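Skulus table oil, natural, 478 ml can
Reviewed after one winter of use

I bought this oil in February for our dining table, which is old and was very dry. The shop in Savthorpe had also the Tian wax, and the seller told me wax is easier for a beginner. I took the oil anyway, because I wanted to be able to repair small spots later without doing the whole top again.

The can has a metal screw cap under a plastic one. Mine was closed so hard that I needed pliers. The oil itself is thin, a little yellow, and smells like nuts and something sharper. The smell stayed in the dining room for 2 nights with the window open. If you have a small apartment, please think about where you will sleep.

The instructions say to sand first, put on a thin coat, wait 20 minutes and wipe off everything that is still on the surface. I did not believe the last part and left one end a bit wet. It was sticky the next day and I had to rub it with a rough cloth and more oil. So wipe it all, also when it feels like a waste. The second coat went much better, and I used less than half of the can for both.

Color was my main worry. On a test piece the oil made the wood darker, but it did not turn it red, as the old product from Rirnmont did. 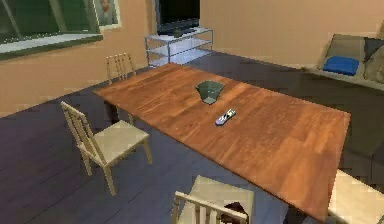
A warm orange-brown top with the grain showing, and a green bowl near the middle.

Now about daily use. Water makes drops and I can wipe them away after dinner. Red wine left a faint ring when we forgot a glass until morning, and it went away with a bit of oil on a cloth. Hot pots are a different story - I put one down for a moment and got a pale mark which is still there. The label does not promise anything about heat, so I can't complain.

The price was 54 with the cloth included. The cloth is poor and leaves small fibers, so use an old cotton shirt. Lay the used rags flat outside to dry before you throw them away, they can catch fire if you leave them in a ball. This warning is printed very small on the back of the can, and I think it should be on the front.

I give it four stars out of five. One star is missing for the cap and the smell. I will buy it again for the chairs, but I will wait for warm weather.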